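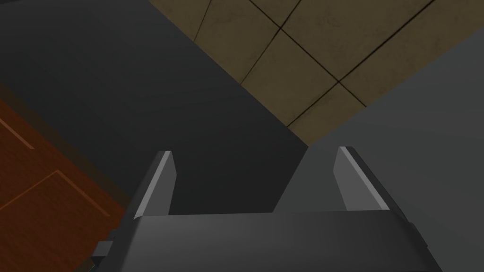
第5章　手本を見せるという教え方

5.1　手本は何を伝えているか

ロボットに作業を教えるには、やって見せればよい。この考え方はわかりやすく、そのぶん疑われにくい。アームの先を手でつかんで動かす直接教示でも、離れた場所から操作装置で動かす遠隔教示でも、教える側は自分の知っている作業をいつもどおりに行い、計算機がそれを記録する。プログラムを書けない人でも教師になれる、と宣伝文句はたいてい続く。

本章はこの宣伝文句をそのまま受け取らないところから始める。前章までに扱った軌道計画では、目標の姿勢も途中の制約も設計者が式で書いた。書き落としがあれば、少なくとも式を読み返せば見つけられた。手本による教示では、制約は人の動作のなかに埋もれている。赤いペンをつまむ前に操作者が一度手首を返したとして、それは必要な動きだったのか、癖だったのか、あるいは操作装置の遅れを待っていただけなのか。記録された関節角の列をいくら眺めても、その区別は書かれていない。

記録されるものを具体的に挙げてみる。多くの装置では、関節角、指の開き幅、操作装置からの指令値、手首や天井に付けたカメラの映像、それに時刻である。力覚センサがあれば接触力も加わる。記録されないものの一覧はもっと長い。操作者がどこを見ていたか、次に何をするつもりだったか、どの時点で「まずい」と思ったか。教えるとは本来こうした事柄を伝えることのはずだが、学習器に渡るのは前者の一覧だけである。

ギブレイエス方式（Gebreyes）と呼ばれる記録の書式では、手本ごとに操作者の自由記述を一行だけ残せるようになっている。この欄がまともに埋まっている記録を著者らは見たことがほとんどない。「成功」とだけ書かれた行が延々と続くのが普通である。

5.2　手首から見た作業台

遠隔教示の練習は、実機の前にシミュレータで行われることが多い。物を落としても壊れず、最初の配置に何度でも戻せるからである。本書の演習で使うZundeoも、手首に固定した視点の映像を操作者の画面に出す。指先がつねに同じ位置に映り、まわりの世界のほうが動いて見えるので、慣れないうちは酔う者もいる。

この視点には利点がある。指と対象との相対位置が画面から直接読めるため、学習器にとっても扱いやすい入力になると言われる。著者らもその点に異論はない。ただし、扱いやすさを示す実験の多くが、対象物をひとつだけ台に置いた条件で行われていることは覚えておきたい。 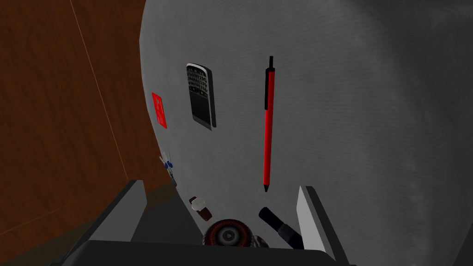
図5.1　手首視点から見た、小物の散らばる布張りの面（シミュレーション）。

小物が何種類も置かれると事情は変わる。腕時計を取れという課題なら、操作者はその位置を一目で見分け、隣の物に触れない向きを選んで手を下ろすだろう。ところが学習器が受け取るのは、ある映像に対してある指令が出された、という対の集まりである。腕時計に向かったのか、画面の下のほうにある丸い形に向かったのか、たまたまその日はいつも左から近づいていたのか。手本がどの説明とも矛盾しなければ、学習器はどれを選んでもかまわないことになる。

物の大きさと形もやっかいである。ペンのように細長いものは、つかむ向きを誤れば指の間をすり抜ける。カードのように薄いものは、そもそも上から挟む縁がない。面の端に寄った物になると、隣の木の板に指が当たらないかを気にしなければならない。熟練した操作者はこれらをほとんど意識せずに処理する。意識していないことは、説明を求められても出てこない。

遠隔教示に固有の問題も加えておこう。操作装置を通した動作は、人が素手で行う動作とは別物である。触覚が返ってこなければ、操作者は目で接触を確かめようとして、物の手前で止まり、少し進み、また止まる。この停止は手本のなかに忠実に残り、学習器はそれを忠実にまねる。再生されたロボットが物の手前でためらう様子を見て「慎重に動いている」と評した報告があるが、著者らはこの解釈に賛成しない。

直接教示なら触覚の問題は軽くなる。そのかわり、教える人の手や体がカメラに映り込む。教示のときには画面に腕があり、再生のときにはない。学習器から見れば、これは別の世界である。アームの重さや関節の摩擦も手に伝わるので、人は楽に押せる経路を選びがちで、作業にとって良い経路とは限らない。

5.3　「手本を増やせばよい」は本当か

手本が足りないなら増やせばよい、という反論は必ず出る。ある程度までは正しい。どこまで正しいのかを調べた小さな試みとして、リルトバーグ（Liltberg）の実習室で行われた比較を取り上げる。

エテネシュ・アセファとサティシュ・ヴァシシュトは、同じ小物つかみの課題について、遠隔操作の手本を672本集めた。操作者は3人、操作ソフトにはLivixを用いた。集めた手本をすべて使った学習器と、そこからアセファが選んだ17本だけを使った学習器とを並べ、同じ初期配置で試した。

結果の表は章末に載せるが、ここで先に読者に考えてほしいのは、この比較から何が言えないかである。17本は無作為に選ばれていない。選んだ本人が課題をよく知っており、評価に使う配置も知っていた。かりに少数の側が善戦したとしても、それは「少なくてよい」ことの証拠というより、選んだ人の知識が別の入口から入り込んだ証拠かもしれない。逆に多数の側が勝ったとしても、3人の操作者の癖がたまたま似ていた可能性が残る。

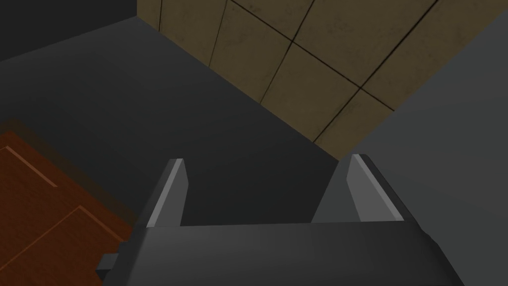 もうひとつ、手本の数を論じるときに抜け落ちやすいのが、失敗した試行の扱いである。たいていの収集では、つかみ損ねた試行はその場で捨てられる。見本として恥ずかしいという気持ちはわかる。しかし捨てられた試行には、指が何も挟まずに閉じたときの映像や、そこから操作者がどう立て直したかの記録が含まれている。成功例だけで育った学習器は、軌道から少し外れたとき、どこにも見たことのない状態に置かれる。そこで出す指令がさらに外れを大きくし、外れは積み重なる。この現象は5.5節で誤差の伝播として定式化する。

メブラト・ウォルクネは、あえて外れた位置から手本を始める集め方を勧めている。操作者に立て直しの動きを演じてもらうのである。著者らも演習ではこの方法を使うが、手放しで推すつもりはない。演じられた立て直しは、本当に慌てたときの立て直しより整っている。開始位置の外し方にも人の好みが出る。イブサ・ウォルデマリアムの指摘によれば、操作者は自分が戻しやすい側へ外す傾向があり、戻しにくい側は手本のなかで空白のまま残るという。

こうした指摘は、手本による教示が役に立たないという意味に読まれるべきものではない。つかむ、置く、差し込むといった作業のなかには、式で書くより見せたほうがはるかに早いものが確かにある。問題は、早く教えられたことと、正しく伝わったこととが、しばしば同じ成功率の数字ひとつで報告される点にある。

本章で使う用語を定めておく。

手本：ひとつの課題について、開始から終了までを人が動かした一連の記録。成功したか否かを問わない。
操作者：手本を動かした人。設計者や評価者と同一人物である場合は、その旨を明記する。
再生：学習器の出す指令でロボットを動かすこと。記録した軌道をそのままなぞる場合は「なぞり」と呼んで区別する。
初期配置：手本または再生を始める時点での、物とグリッパの位置と向き。

読み進める前の課題

1．自分の机の上から小物をひとつ選び、利き手でない手でつまみ上げよ。どの段階で目に頼り、どの段階で指先に頼ったかを書き出すこと。
2．その書き出しのうち、関節角と手首の映像だけから復元できる項目に印を付けよ。
3．Zundeoの小物つかみ課題で5本の手本を集めよ。失敗した試行も消さずに残すこと。
4．集めた手本を隣の席の人に渡し、映像を見せずに指令値だけから、どの物をつかもうとしていたかを推測してもらえ。

課題4の推測が当たった場合は、何を手がかりにしたのかを必ず聞き取っておくこと。ガディサ・ウブシェトの担当する5.4節では、その聞き取りの記録を使って、手本の曖昧さを測る指標を組み立てる。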